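From: Reda Abdel Rahman
To: akell-users
Date: December 18, 2025
Subject: Re: [akell-users] Round tray, fingers touch the divider after reset

Hello all,

bronar-lab wrote:

> We have built the Niven cell with the round tray from the model in the
> Simenbridge repository. The arm picks well from the right side of the
> tray. When the part is close to the divider, one finger comes down on
> the divider and the simulator pushes the whole tray sideways. After
> this every pick is wrong until we reload.
>
> It does not happen every time. It is more frequent after a reset. We
> have tried to make the friction higher under the tray, but then the
> arm stops with a force error.
>
> Is the tray position in the file wrong, or is it our gripper? Also,
> do we need to model the control box on the tray? It costs us nothing
> in speed but it seems to have no function.

Thank you for the clear report. I had the same trouble in March, when I moved our cell to this model, and I can tell you what I changed. I do not think your gripper is wrong.

First, please put the friction back where it was. With high friction you only hide the contact. In my file the tray base is fixed to the mat and only the plate can turn. If your whole tray can slide, then you have probably imported the base as a free body. Check the joint list after loading. The base must be fixed to the world and the plate must have one rotating joint, with the hub as its axis.

Second, the zero of the plate. The model assumes that the divider is at the same angle after each reset, but the reset script restores the parts first and the plate after. If the plate was turned before the reset, the parts are placed relative to the old angle. Then a part which should be well clear of the divider can be standing directly next to it. I changed the order: plate to zero, wait until its speed is zero, and only then place the parts. The encoder offset in my configuration is 3,300 counts. Please do not copy this number without checking, it depends on how you have attached the hub.

Third, the orientation of the fingers. This was the real cause for me. The fingers open wide, and the linkage is wider again than the fingertips. Near the divider I turn the wrist so that the opening direction is along the divider and no finger has to come down between the part and the wall. You can do it with a simple rule: compute the distance from the part to the divider line, and if it is less than your open finger plus margin, use the wrist angle of the divider. For all other parts keep the normal angle.

I also open the fingers less. In the original file the gripper goes to full opening before each approach. I now limit it to the part diameter plus a clearance on both sides. With parts standing close together the full opening will always hit the neighbor.

For the approach, I stop above the part at a height where the fingertips are still over the rim, wait for the arm to settle, and then go down in steps of 2 mm. It is slow, but the contact force is much easier to read. When all worked I ran 111 picks with the plate at different angles, and the tray base did not move. Before the changes I could not finish even one short series.

My cell as it is now, front view, fingertips at the far rim:
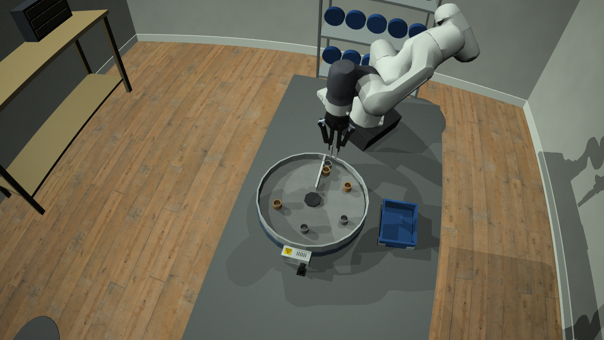
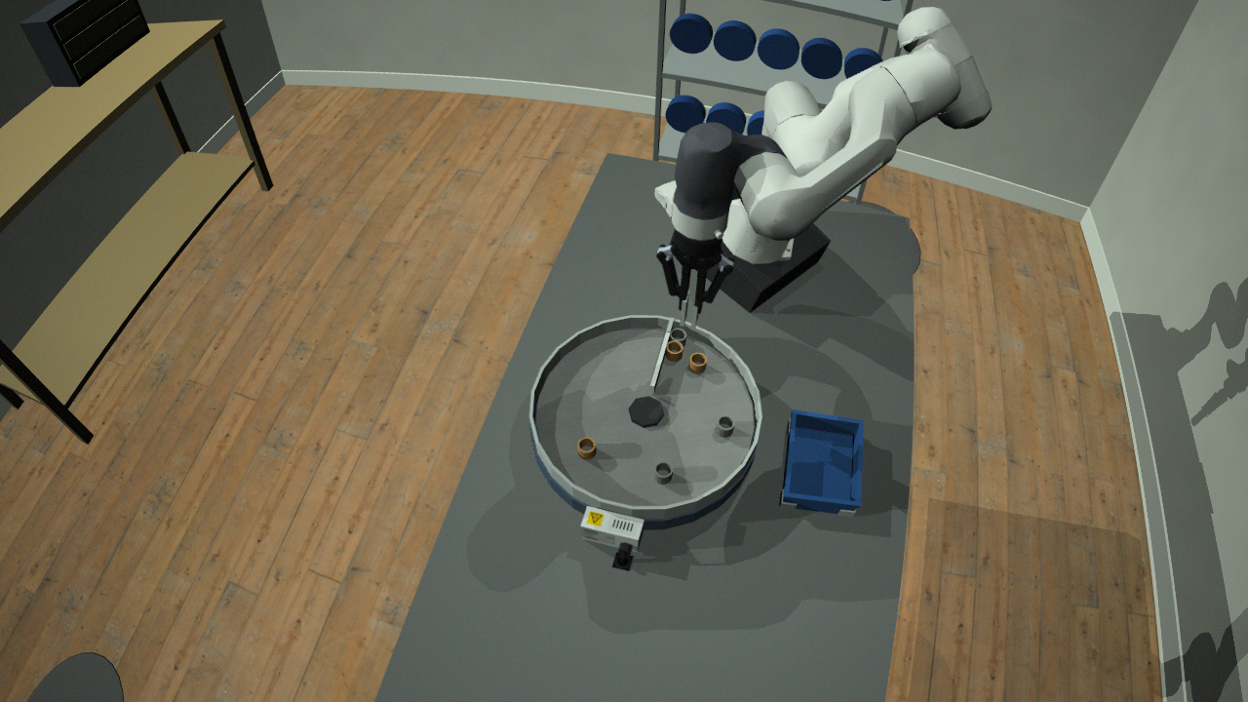 From behind the gripper, and then from lower down:
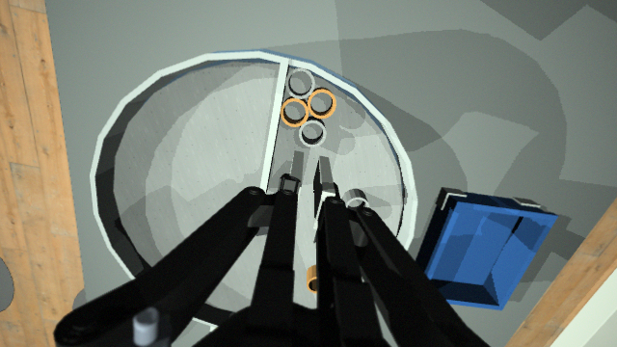
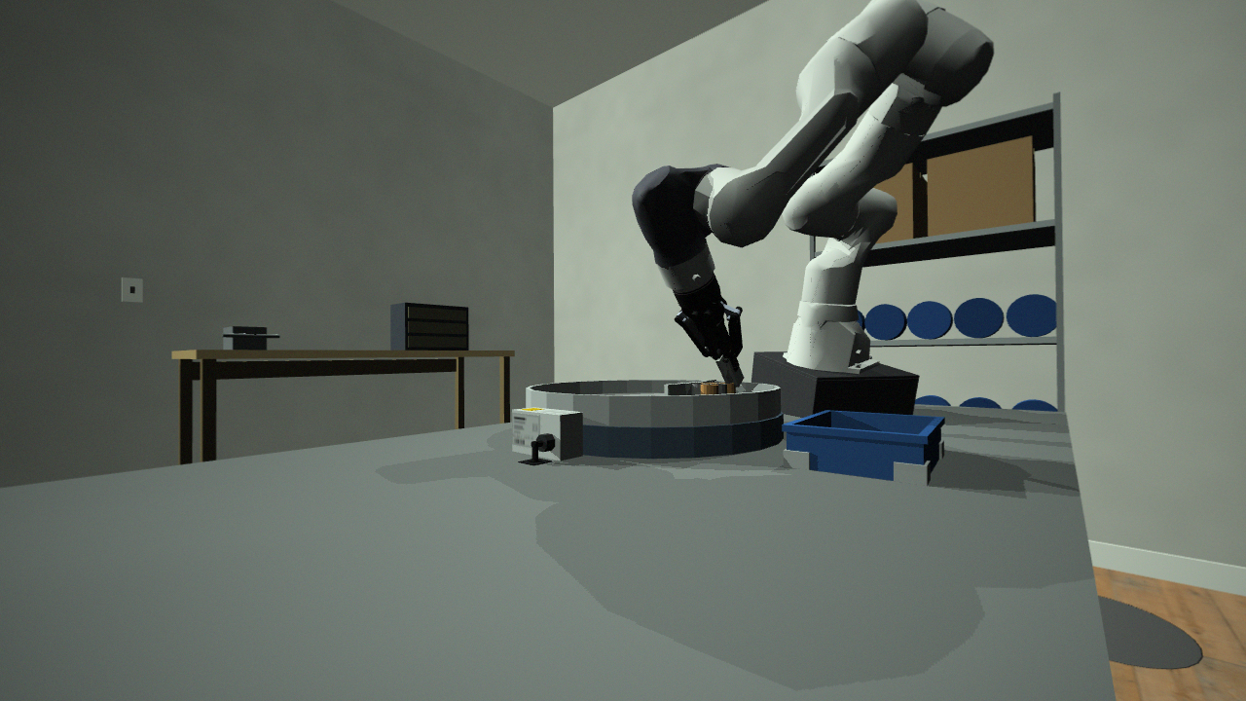
About the control box: please keep it, and keep its collision shape also. On the real tray the box is screwed to the base, and if you leave it out the planner will find nice short paths through the place where it stands. Then you will have a bad day when you go to the hardware. The same is valid for the blue bin. I gave the walls of the bin a collision margin of up to 12 mm, because the forearm came very low on the way to the drop position.

One thing I have not solved. If the plate is turning when the reset is called, the simulator sometimes keeps a small speed in the joint, even after I set it to zero. My wait loop catches this, but I would prefer to understand it. If somebody on the list has seen the same, please write which version of the physics engine you use.

I can send my reset script to bronar-lab directly, or put it in the Simenbridge repository if the maintainers agree. It needs some cleaning of the comments, half of them are in Arabic.

Best regards,
Reda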